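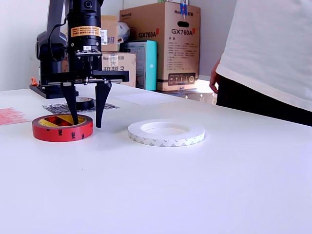

Somewhere in your house is a drawer that will no longer close, and there is a good chance tape is what's jamming it. Ours held electrical tape, double-sided tape, a red roll bought for a job I have forgotten, and a packing tape that had welded itself into a solid puck. Yanling Qin, who shares my workbench and has opinions about it, finally tipped the lot out in April and told me to deal with it.

Give every roll a parking spot

You don't need a pegboard or a label maker. Take a sheet of paper, scribble on it with a marker in the color of the tape, and put it down where the roll should live. Red scribble, red tape. Black scribble, black tape. It looks like the work of a cross four-year-old and it works better than the 2 sets of divided trays I paid for. If the sheet is bare, somebody has walked off with the roll, and you can start asking questions at dinner.

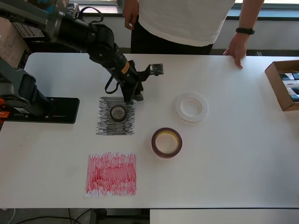
Black roll on its black sheet. The red sheet is still waiting.

Store them flat

Tape stood on its edge rolls away, usually under the heaviest thing you own. Flat is better. Keep rolls out of the sun and away from the heater, or the adhesive creeps out of the sides and collects every hair in the building. If the edges are already sticky, dust them with a little talcum powder.

Find the end before you need it

Fold the last half inch under itself when you finish. Yes, every time. If you've lost the end, run a fingernail slowly around the roll under a bright lamp. For clear tape, a pinch of flour rubbed along the surface will show up the line.

White things on white tables

Pale rolls and rings vanish on a pale bench. I once spent 5 minutes looking for one I was leaning on. Give yours a dark mat, or keep it well out in the open, away from the others.

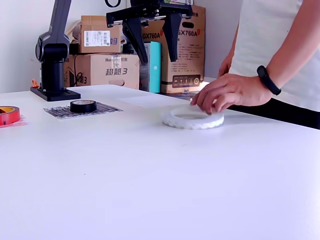
The white ring gets a stretch of table to itself.

Throw some out

Tape that splits into ribbons as you pull is finished. So is anything that leaves its glue behind on your fingers. Keep the empty cores if you must; they hold coiled cords nicely. I have eleven. Yanling has asked me to stop.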